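Wukolham University, Student Systems Help Desk
Ticket 1526
Subject: First-year students missing from course site after enrollment sync
Priority: 2
Status: Resolved
Opened by: Yurani Bedoya, Taipe campus, School of Humanities
Assigned to: Percy Villca, Enrollment Integration
Product: Wimo (nightly sync from Skovau to the course sites)

Problem as reported

Students enrolled in the common first-year writing unit cannot open the course site. They see the unit on their Skovau record with status ENROLLED and fees assessed. On the course site side they get "You are not a participant in this unit." The students who wrote in all have last names near the end of the alphabet. Tutorial lists printed from Skovau are correct. The tutors' lists on the course site are short. Other first-year units at Taipe look normal.

Manually adding a student works until the next morning, when the student is gone again.

Initial checks (Percy Villca)

Skovau enrollment total for the unit: 1044.
Participants on the course site, student role only: 1000.
Last sync run: completed, exit status OK, no warnings.
Account status for the reported students: active, no holds, email present.
Unit code and term code match on both sides.

The participant total is suspiciously round. Asked Yurani to stop adding students by hand for now. The nightly job treats anyone missing from its source list as withdrawn and removes them, so manual adds will keep disappearing.
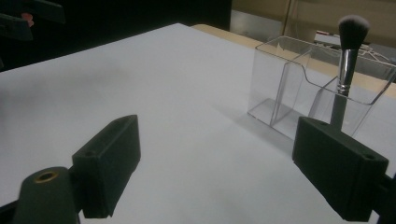 Step 1. Rerun the sync for the single unit

Ran the job at 10:15 with the unit code as the only filter. Same result, 1000 participants. Deleted the local cache and ran it again. No change. This rules out a timeout from the full nightly load.

Step 2. Compare the lists

Exported the class list from Skovau as CSV and compared student IDs with the participant list. The missing students are the last 44 when the list is sorted by last name, then first name. No ID appears on the course site that is not in Skovau. No duplicates on either side.

Step 3. Check the request

Turned on request logging and ran the job once more. Wimo sends one request for the class list. Skovau returns 1000 rows and a "more" flag set to true. Wimo does not send a second request. The job then compares the partial list with the course site, marks the remaining students as withdrawn, and reports success.

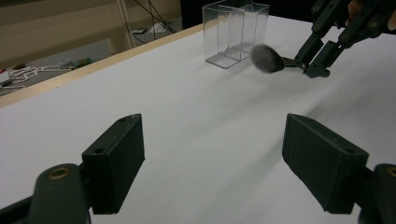
White tabletop with light-colored wooden edge strip

Comment (Kheri Massawe, Skovau administration)

Confirmed on our side. The row limit on the class list service was set at the last Skovau upgrade. Before that the service returned the full list regardless of size. The limit is in the release notes under "Service changes" but was not passed on to Integration. I can raise it for the Wimo service account as a stopgap, but I would want it put back once Wimo reads the flag correctly.

Comment (Yurani Bedoya)

The first quiz in this unit closes at 5 p.m. tomorrow. The affected students have not seen the reading for it. Please tell me whether to extend now or wait.

Comment (Percy Villca)

Extend now. Even if the fix goes in tonight, they lose a day.

Kheri, please raise the limit for the service account. I will hold the nightly job until you confirm.

Step 4. Stopgap

Limit raised by Kheri, confirmed 3:40 p.m. Ran the single-unit sync. Participants: 1044. Spot check of the students named in the original report: all can open the site. Group membership for tutorials also restored, except where a tutor had moved a student by hand. Those moves have to be redone, and the list went to Yurani.

Nightly job released.
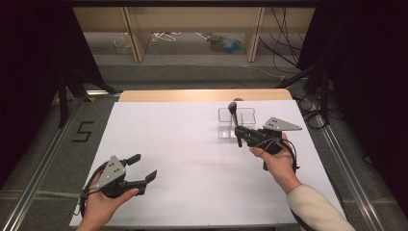 Step 5. Permanent fix

Wimo patched to keep requesting pages until the "more" flag is false. If any page fails, the job now stops before the withdrawal step and writes an error. Tested against a copy of the same unit with the original limit back in place. All participants present, no withdrawals generated.

Reviewed by Fidelina Cáceres. Deployed to production. Kheri has returned the service account to the standard limit. The next nightly run finished clean.

Open items

Quiz attempts: two students had started the quiz before they were removed. Their saved answers came back with the enrollment. Yurani to confirm with the students.

Other units: searched the term for any unit above the limit. Only this one is affected.

Release notes: Orlando Villca to add the Integration mailing list to the Skovau upgrade notices.

Ticket closed by Percy Villca. Reopen under the same number if participant totals differ again.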